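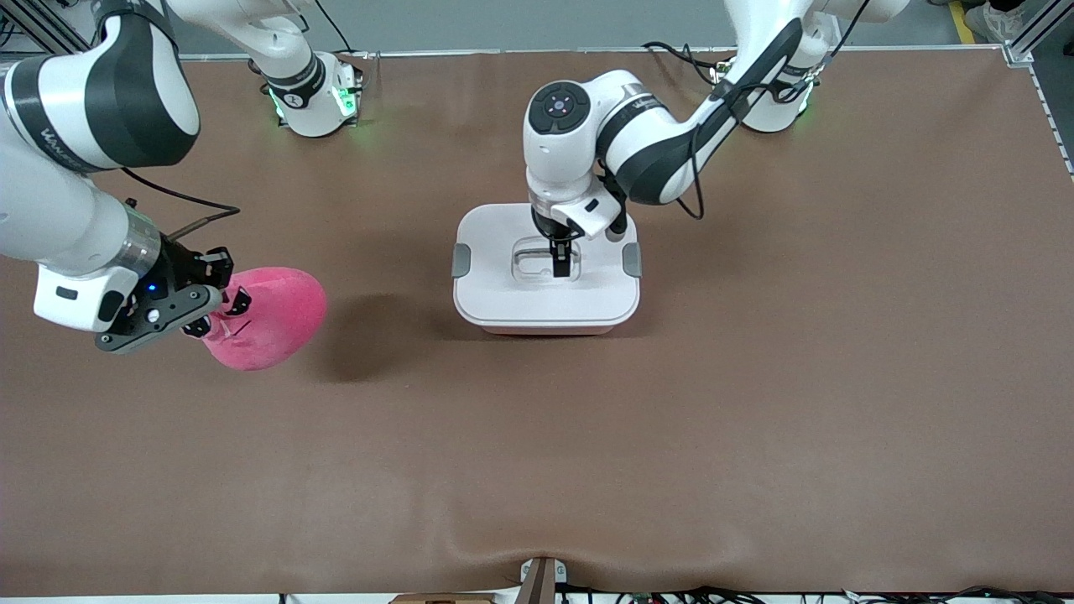

May 23, 2025

Sourdough starter hydration trial, continued. Jar 413 (the Tolden rye) doubled overnight and then sulked. Jar 20 did nothing, as it has done since I fed it on Hilde's advice. She says to give it time. I have given it time, and also flour.

Bread from yesterday's bake: crumb tight at the bottom, one big cavern on top, perfect if you want to store something in a loaf. I think I shaped it too early. Tomás thinks I shaped it badly. Both go in the log.

Weighed the dough before dividing, 2524 g, and again after, 2424 g. The missing 100 g is on the bench scraper, my sleeves and possibly Uriel.

The Bakker flour drinks more than the Wendow does, so the water goes up next time – I wrote that last time too, underlined, and then used the old recipe card. Old card now in the bin.

To do: new probe for the proofing box, which reads the same temperature with the door open. Ask Ustyna if she still has the spare. Feed 20 again, rye only, less water.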